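4.2 Comparison of the two hand-held grippers

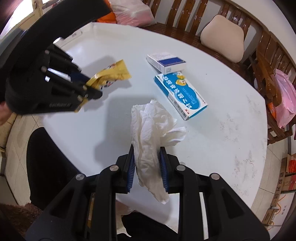
Figure 3. The parallel gripper with a crumpled tissue between its ribbed pads, and the hand-shaped gripper holding a snack packet, over the round table.

The second part of the study considers how the choice of hand-held gripper affects the quality of the demonstrations from which a controller is later trained. Two designs were compared. The first, referred to as the Widatik, is a parallel gripper with two fingers that close on a common centre line. The second, the Porkidau, is shaped like a mechanical hand and closes through a row of pivoted links. Both are held and worked by a person, and both were used in an ordinary furnished room, as the laboratory bench used in Section 3 had proved too tidy to be informative.

Eight operators took part, none of whom had handled either device before. Each was given 20 minutes to practise and then asked to clear small household items from a round white table, among them tissues, snack packets and medicine boxes. Operators worked in pairs, one with each gripper, and exchanged devices halfway through the session. The order was balanced across pairs. After recordings with missing tracking data had been removed, 943 grasps remained for analysis.

A grasp was counted as successful if the item was lifted clear of the table and kept until the operator chose to release it. Slips, second attempts and grasps in which a neighbouring item was disturbed were marked separately by a rater who had not been present at the sessions. Where the rater was unsure, the recording was passed to a second rater, whose decision was final.

The two devices differed less on rigid items than had been expected. Medicine boxes lying flat were taken across their narrow side by both grippers, and the main source of failure was the same in each case: the operator approached at too shallow an angle and pushed the box along the table. Printed surfaces made no measurable difference. Operators using the Widatik tended to line up the fingers with the long edges of a box before closing, which lengthened the approach but gave more regular paths. With the Porkidau the approach was shorter and the final wrist position varied widely from one operator to the next.

Soft items separated the designs more clearly. A crumpled tissue has no fixed outline, and it changes shape as soon as it is touched. The ribbed pads of the parallel gripper held such material well once it lay between them, even when much of it remained outside the jaws. The hand-shaped gripper was more forgiving of a poor approach, but it sometimes took hold of a single fold, and the tissue was then lost during the lift. Packets with crinkled film gave the opposite result. The Porkidau could pinch a corner or a torn edge without pressing the packet flat, whereas the Widatik required the operator to bring both fingers down close to the table, and contact between fingertip and table was frequent.

Camera placement must be considered alongside the grasp itself. In the view from the parallel gripper, the body of the tool fills the lower part of the picture and the item is seen between the pads. This is helpful to the controller at the moment of closing, but it hides the area directly beneath the tool. Alcides Guerra, who reviewed the recordings for the project, noted that several operators had begun to tilt the wrist before descending, apparently in order to see the item for themselves. The habit was copied faithfully by the trained controller, including in cases where the item was already in full view. We have left these demonstrations in the data set, and their effect is examined in Section 5.

Working in pairs brought a further difficulty. The second gripper, and at times part of the hand holding it, entered the view of the first. Controllers trained on these recordings without masking were slower to begin a movement when the second device was absent. Masking the upper corners removed most of the delay at a small cost in accuracy near the edge of the table.

On the basis of these results the Widatik was chosen for the arm trials at the Skarnholm site, where the same pads could be fitted to the Quintana arm without alteration. The Porkidau was kept for film packets only. A repeat of the comparison with experienced operators is planned, using the same items and the same marking procedure.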